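Taltine project report, part two: what the lemon bench changes for the people beside it

I'll admit I picked this placement because of the name. Taltine makes drinks prep setups for function centres, and I figured I'd spend March watching cocktails get made. Mostly I watched lemon water. It's the most ordinary job in the building, and that made it a pretty good one to study!

Before I started, the garnish and water station at Clalus (the catering firm we were paired with) was a two person job. Fadi Haddadin did it for 3 years and told me the slicing never bothered him. What got to him was standing in one spot, doing the same reach over and over, with no chance to chat to anyone. He logged 458 glasses on one of the big days and went home with a sore shoulder.

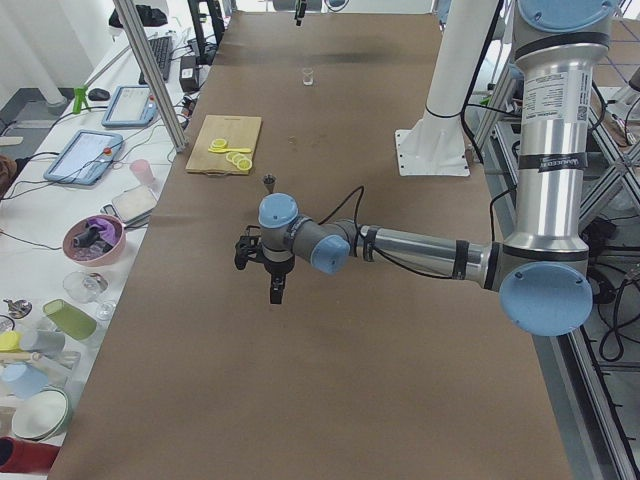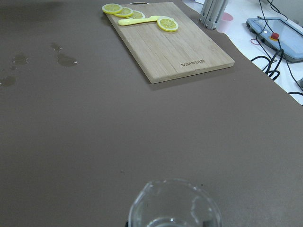
Four slices on the board, and the glass. 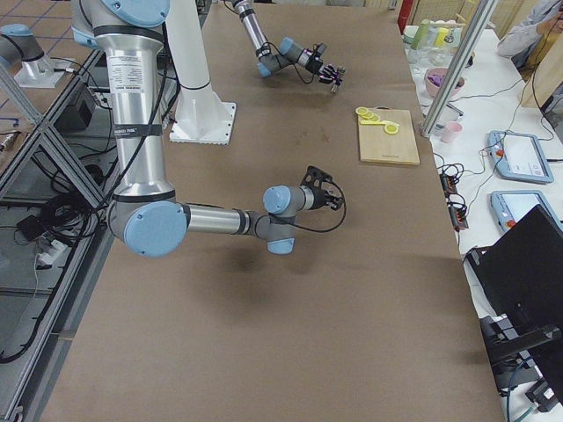
Workplace Automation Project Group, Department of Engineering and Work Studies

So what do the people do now? Fadi looks after the bench. He lays out the board, keeps an eye on the arms, and writes up anything odd in a notebook that I was allowed to copy from (thanks Fadi, your handwriting is terrible). He likes the new job more, but he also said he feels he's always on call, even at lunch. I hadn't thought of that one at all.

Wouter Jacobs, my supervisor, wanted numbers, so I went through the station log and found 2369 entries for the month. I sorted them by who had to step in and why. The biggest pile was plain tidying - wiping up, straightening the board, fetching more cups - and none of it was in anyone's job description. I think it should be, and paid that way too.

I only talked to 2 people at length, so please don't read this as the view of the whole kitchen. My interview questions are in the appendix, along with the sorted log.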